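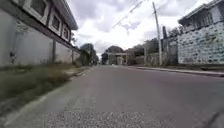
Ata da reunião de coleta – equipe Gonness

Começamos às nove e pouco, com café e metade do pessoal ainda procurando cadeira. Eu fiquei de escrever a ata de novo (tudo bem, já me acostumei), então vai do meu jeito mesmo.

1. Onde estamos

Temos 390 trechos de rua gravados e aceitos para o treino do Brano, nosso modelo de navegação para o carrinho de entrega. A meta da fase era fechar as ruas residenciais retas antes de partir para cruzamento, e quase chegamos lá! Faltam 11 trechos, todos na lista do Clandeo, já com horário reservado.

2. O que o modelo anda errando

Essa parte tomou quase metade da reunião. O Brano segue bem a pista quando tem meio-fio contínuo dos dois lados, mas se perde quando o mato da beira avança e o meio-fio some no meio do capim. O pessoal da anotação contou que cada um estava marcando a borda de um jeito – uns no concreto, outros onde acaba o verde. Decidimos que a borda vai sempre no meio-fio e, se ele estiver coberto, o trecho ganha a etiqueta "borda encoberta" e ninguém inventa linha. Eu defendi aceitar linha tracejada, perdi na votação, registro aqui minha mágoa.

Também falamos de mancha e rachadura. O modelo freou diante de junta de dilatação em 7 testes, como se fosse degrau. Precisamos de mais exemplos de piso de concreto gasto, com junta na diagonal e mancha escura, para ele aprender que dá para passar por cima.

3. Luz

Quase tudo que temos é de céu nublado, e isso preocupa. Fica bonito, quase não tem sombra dura, mas o carrinho vai trabalhar com sol também. Alguém sugeriu mexer no contraste por software e a conversa esquentou um pouquinho. Ficou assim: testamos a simulação num lote pequeno, de 16 trechos, e comparamos com gravação de verdade num dia aberto.

4. Equipamento

O suporte da Zwahlen chegou e segura melhor que o antigo, só que a trava de baixo é dura demais e eu quase deixei a unha nela. Pedimos outra trava. Os cartões de memória agora voltam para a gaveta com o número virado para cima, por favor, gente. 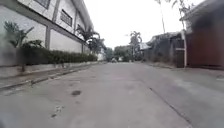 Joinville, março

Acrescento o que combinamos depois do intervalo, já com metade da turma de pé. A próxima saída é na terça, às sete e meia. Cada trecho será gravado na ida e na volta, porque o modelo só viu muita rua num sentido e tem mania de puxar para a esquerda. Quem anota não grava no mesmo dia. Se aparecer moto ou pedestre, a gravação continua e o trecho vai para a pasta "com movimento" – nada de apagar!

Pendências: etiqueta nova no Clandeo (anotação), troca da trava com a Zwahlen (eu), lote de teste de contraste (treino). A discussão sobre cruzamentos ficou para a próxima reunião, que ainda não tem sala.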